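Home > Forums > House and Garden > Laundry and Cleaning

Vinegar in the rinse, is it wrecking my washer seals?
Started by hgrube, January 28, 2023

hgrube
We moved to Fedarstead in May and the water is a lot harder than what we had before. Towels come off the line like cardboard. My sister-in-law told me to skip fabric softener and put white vinegar in the softener drawer, so I've been doing that for most of the year. Towels are better. Now the fellow who came to look at the machine (front loader, 9 years old) says the door seal is going and that vinegar did it. He wants to sell me a seal and a water softener. Is he right about the vinegar?
Hartmut

damir_t
He could be. Acid and rubber don't get along over the long haul. How much are you using per load? A quarter cup diluted in the rinse is one thing. If you're filling the drawer to the line with it straight, that's another.

A seal on a machine that age could be going anyway. Is it cracked, or just black and slimy in the fold? Black and slimy is mould and has nothing to do with vinegar.

LuciaToledo
I've used vinegar in the rinse for 20 years on 3 different machines and never replaced a seal. Same story with every repairman. They've got to blame something.

What I would say is don't pour from the big jug into the drawer. You always get too much. I keep a smaller bottle on the shelf and cut it half and half with water, then measure from the cap.

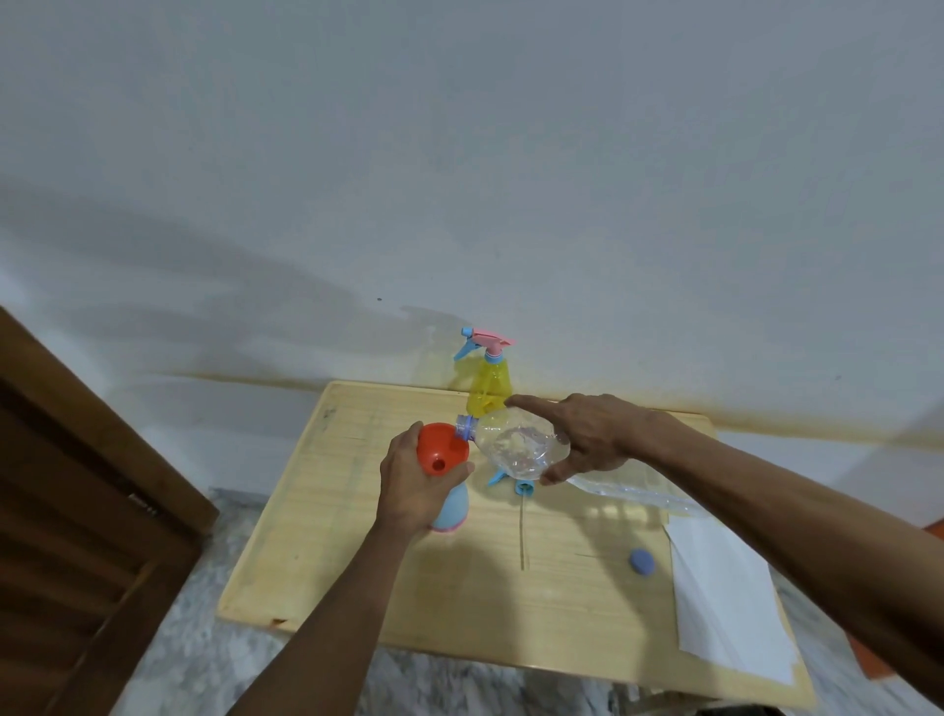
The other thing is leave the door open between loads and wipe the fold with an old face cloth. That did more for my seals than anything I put in or left out of the drawer.

E. Böttcher
Lucía, with respect, your 3 machines aren't his machine. I fixed washers in Urnby until I retired and I saw plenty of seals that had gone hard and split along the bottom where the drawer water sits. Most of those people were vinegar people. Some were bleach people. A few used both, and please don't do that one, mixing them gives off chlorine gas.

If you want soft towels in hard water, use less detergent and do an extra rinse. Half of what people call hard water stiffness is soap that never came out. Try one load of towels with no detergent at all and look through the door glass. If you see suds, there's your trouble.

LuciaToledo
I never said to mix it with bleach.

E. Böttcher
I know you didn't. I was saying it for anybody else reading.

hgrube
Thanks all. To answer Damir, it's a split, a couple of inches long at the bottom, and some black in the fold as well. And I was filling the drawer to the line, straight from the jug. So that may be on me.

I did the no detergent load this morning. Suds all the way through the wash. I've been using the big scoop that came in the box.

damir_t
Throw out the scoop. Two tablespoons of powder is plenty for a normal load, maybe a bit more with your water.

What did he quote you for the softener?

hgrube
2,000 installed, and the seal on top of that. It's a Meinecke unit, he says he only carries the one brand.

dirk_e
Get your water tested before you spend that. The town office should have the hardness numbers if you're on the town supply, or there are test strips at the hardware store. We're on a well outside Fedarstead and we did put a softener in, mostly for the sake of the hot water tank. The towels got better too but I wouldn't have bought it for towels.

Also a seal isn't a hard job. Spring clamp, a bit of swearing, one afternoon. Take a picture of the old one first so you know which way the drain holes go.

E. Böttcher
Drain holes at the bottom. I've seen them put in upside down more than once. A little dish soap on the lip helps it slide over the drum edge. And unplug the machine and shut the taps before you start.

LuciaToledo
Still using my vinegar. But I agree on the scoop.

hgrube
Seal is ordered. I'll phone the town about the water and hold off on the softener for now. Dirk, did you need the special pliers for the clamp or did you manage with a screwdriver?

dirk_e
Screwdriver to get it off. I borrowed the pliers to put it back on.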